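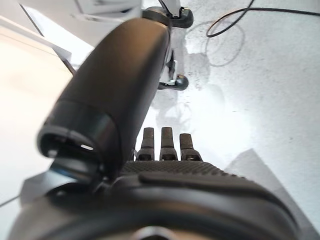 Home | About | Method | Data Sets | Careers | Contact

Print this page
E-mail this page

About Barkeck

Barkeck records examples of household tasks for groups that train robot control models. Our office and both recording rooms are in Soltbridge. We do not build robots and we do not sell trained models. The product is the recording, with its labels and its quality report.

An example is one attempt at one task, from a set start pose to a set end pose. A person drives the robot through the attempt. Joint positions, hand commands, and all camera views are stored against a single clock. Wrist views and head views are kept at full rate, including the stretches where a finger fills most of the wrist view. Customers who want those stretches removed can do so from the labels.

The kitchen set is our longest-running project. The current release, Nuvemau, holds 1,872 accepted examples in 76 task variants. Drinks cans, drawers, and refrigerator doors make up a large share of it. Cans are recorded lying down as well as upright, and the number left in the drawer is varied between attempts. Lighting is left as found.

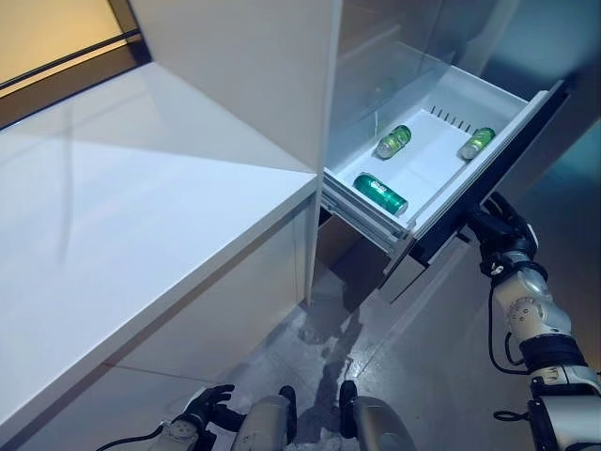
Baudry wrote to us after the first delivery that the failed grasps had been worth more to their team than the clean ones, and asked that we stop trimming them. We now keep them. A failed attempt is delivered under its own label, with the time of the failure marked to the nearest video sample. Nuvemau includes 334 of these, counted apart from the accepted total.

How an example is accepted

Every attempt is reviewed twice, the second time by a person who did not drive it. The reviewer checks the clock alignment, the start pose, the contact labels, and the end pose. Attempts with dropped video are rejected outright. Attempts with a pause longer than four seconds are kept but flagged. Disagreements between reviewers go back to the driver's notes, and if the notes do not settle the matter the attempt is left out.

Two-handed work is labeled per hand. Contact start and contact end are recorded separately for left and right, so that a handover and a shared hold can be told apart without watching the video.

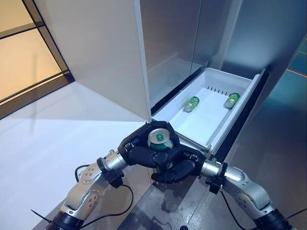

The same rule applies to tasks where one hand only steadies the object. Earlier releases used a single contact label for both hands, and 859 examples were relabeled when the rule changed. The old labels are still available on request for groups that need to repeat earlier results.

Drivers train for three weeks before their attempts count toward a release. Sessions run in blocks of 40 minutes with a calibration check at the start of each block. If the check fails, the previous block goes back to review.

Working with us

Custom sets start with a written task list and a short pilot. We return the pilot with a rejection rate for each task, and the list is usually changed at that point. Recording rooms can be booked from September. Visits are on Wednesday afternoons by arrangement through the contact page.

Home | About | Method | Data Sets | Careers | Contact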